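Workshop notebook, August, Tuesday
Reading light and clipboard for the sign-in table

Back on the Forum job and I'm happy about it! The idea is still the same: one small table by the door, one lamp, one clipboard, so people can write their name and what they're borrowing even when the big lights are off in the evening. Everything else on that table is a distraction and I want it gone.

Got out the blue lamp and the clipboard and tried them on the brown tabletop.
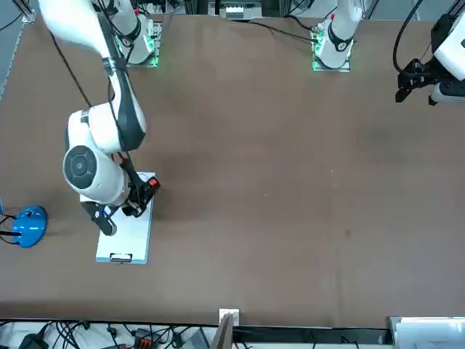
Lamp and clipboard, brown tabletop.

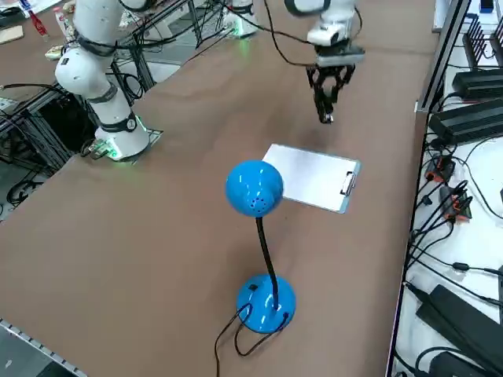
Does the sheet need its own lamp if the ceiling lights are on?
In the daytime, no. The lamp is for evenings, when only the lights over the benches stay on and anyone leaning over the sheet puts their own shadow across it.

I love this lamp. The round blue base and the round blue head go together so well, and with the gooseneck you can put the light where you want it and leave it there. Switch is on top of the base, so you can find it with your thumb without looking. I'd take that over a switch on the cord any day.

Bulb: went with 3000 K. The cooler one from the Vumberg box made pencil look sharper, I'll admit, but it felt like a dentist's office and I kept wanting to turn it off. 3000 is plenty for reading a name and a date. The box has 2 spares, in the drawer under the label printer.

Clipboard is the metal one. The old hardboard one from Aerts had gone soft at the corners and the clip let go if you picked it up by the paper. With this one you can press hard with a ballpoint and the line comes out clean, which makes me unreasonably pleased.

Tried the layout for the sheet too:
- 18 lines to a page. More than that and people with big handwriting start using two lines each, so you gain nothing.
- Columns for name, item, out, back. Dropped the phone column, it was always blank.
- Line height 7 mm at first, which was tight. Went up a bit and it still fits if the heading is one line instead of three.
- Landscape or portrait? Still going back and forth. With the clip on the short side portrait is the obvious choice, but the item column wants to be wide (people write "long blue extension cord with the taped plug", and good for them, I like knowing which one it was).

Cord: this is the part I haven't solved. It wants to wander all over the table and I don't want it under anyone's elbow while they write. Plan is to send it off the back edge and hold it with two of the stick-on clips from the Bisolside order. If the outlet behind the door is too far, swap the table to the other side, where the coat hooks are. Measure before moving anything!!

Lefties: lamp goes at the top of the board, then, not on one side. Works for both hands and the shadow falls toward you.

Pen on a string or loose pens? String. We have lost so many pens.

To do
Print a short stack of sheets, portrait first
Find string, the thin waxed kind
Check distance to outlet
Ask whoever has the label printer to do one that says LAMP OFF WHEN YOU LEAVE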